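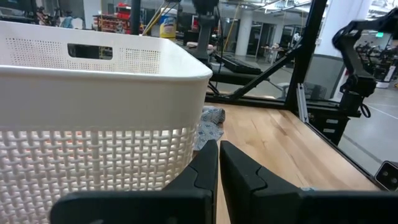 The view from the wrist, with the basket on the left and the cloth beside it on the table.

4 min read

I've folded a lot of laundry in my life and never once thought about where my eyes were while I did it. After a long phone call with one of the researchers behind the Lustham project, I can't stop thinking about it. (I caught myself leaning over my own hamper last night. It was embarrassing.)

Lustham is a study, run out of Orkero's lab, of how a robot should look at something before it grabs it. The researcher I talked to asked me to leave names out, because the paper is still under review, but was otherwise the least guarded person I've interviewed in ages.

I started with the dumb question. Why put a camera on the wrist at all, when you could hang one from the ceiling and see everything?

"Oh, we have that argument every month," they told me, laughing. "A ceiling camera gives you a lovely view of the table right up until the arm moves in, and then you've got a lovely view of the arm. The wrist camera has the opposite problem. It's great up close, but half of what it sees is basket."

And if you look at the picture, yes, it's an awful lot of basket! The cloth, the blue-and-white one, is partly tucked behind it, and one of the gripper's own fingers covers up some more. I said I'd have trouble telling how big the cloth was from there.

"So does the robot," they said. "That's the whole paper, really."

What the team did was record 200 tries at the same chore, which is picking up a cloth and getting it into a basket. In one half of the tries the arm went straight for the cloth from wherever it started. In the other half it was allowed what they call a peek, a small sideways move of the wrist before it committed to anything. The peek adds 2 seconds. I asked whether that's a lot.

"It feels like forever when you're standing there. You want to yell at it. But people do the same thing, you just do it with your neck and you don't notice."

Counting both halves together, 165 of the tries ended with the cloth in the basket, and most of the misses came from the no-peek half. I pushed for a cleaner number than "most" and got a polite no until the reviewers are done. Fair enough.

The part I liked best was about the misses. I'd assumed they'd be drops, but a good share were what the team calls rim grabs, where the fingers close on the edge of the basket. "It has this thick rounded rim, and up close it fills the view," the researcher said. "With a crumpled cloth right next to it, the software would get a little too interested in the wrong thing. We'd hear the basket scrape and everybody would look up."

I wondered if the basket itself was making life harder. It's solid plastic with little holes up top and a woven-looking pattern lower down, and you can see light coming through the openings.

"Yes! That pattern is horrible, put that in," they said. "We tried a plain tub in the early runs and our results looked fantastic. Then somebody pointed out that people don't keep their laundry in a plain tub. So we switched, the numbers got worse, and I think the paper got better."

There are other ways to go at this, of course. A group using the Sternico method fills in the hidden parts of an object by guessing, with no extra movement. I asked if that was the competition, and got a long pause.

"I'd say cousin. They guess, we look. If your guesses are good you save the time. Towels are hard to guess, though. A mug behind a box is still a mug. A towel behind a box could be doing anything."

They've also borrowed a scoring sheet called Fukuda, which grades each try from zero to 4, so that a cloth left hanging over the side of the basket gets partial credit. I told them my kids have been working on that system for years. The researcher said they'd had arguments over what counts as a 3, and that they ended up scoring the recordings in pairs, on separate screens, and comparing afterward. It took far longer than the runs did.

Next up is letting the robot decide for itself whether a peek is worth it, so it can skip the extra look when the cloth is out in the open. They want that running by February, though I got the feeling this was more of a hope. "Put February," they said, and then, after a second, "put February with a question mark."

I asked what they'd want a reader to try at home. They told me to close one eye, hold my head still and pick up a sock from behind something. I missed the first time and knocked over my coffee.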